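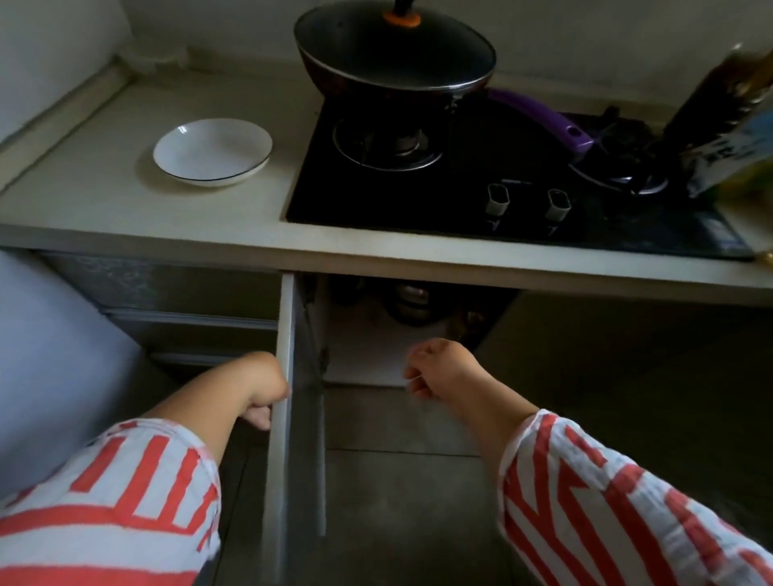 Research > Working Papers > Household Studies > Section 3

12 comments | 4 shares

3. What lives under the cooktop

I'll admit this was my favorite part of the Pastden study, mostly because I'm nosy about cabinets. We asked 67 households in Stastbridge to tell us where their everyday pans spend the night, and I went in expecting the lower cabinet right below the burners to win easily. It's the closest door! You bend down, you grab the wok, you're cooking.

Well, no. Plenty of people told us their pans hardly ever go down there. They stay on the burners, lid and all, and get shuffled from left to right when somebody needs the room. One household kept a wok on the stove the whole month of December and saw no reason to move it (I do the same at home, so I kept quiet).

Part of the trouble is the space itself. With a cooktop set into the counter, the underside of the burners hangs down into the cabinet, gas fitting and all, and whatever height you thought you had is gone. Tall pots are out, and a lid with a big knob needs more room than you'd guess.

Figure 2. Two pans on a gas cooktop, a covered wok on the left burner and a frying pan on the right, with the cabinet door beneath them open.

When we went through the 512 diary entries, the same word kept coming up: "bending." People don't mind opening a door at hip height, but crouching to see past a gas fitting before breakfast is another matter. I sorted these entries by hand using the Ladefoged storage sheet, which has a box for reach but none for bending, so I squeezed it into the margin.

I should add that our kitchens were small ones, and I wouldn't stretch any of this to a house with a walk-in pantry. The Tomunel apartments, which we visited later, have deeper cabinets and a shelf that slides out, and the pans there did get put away more often. I come back to those in Section 4, along with the question of where all the lids go.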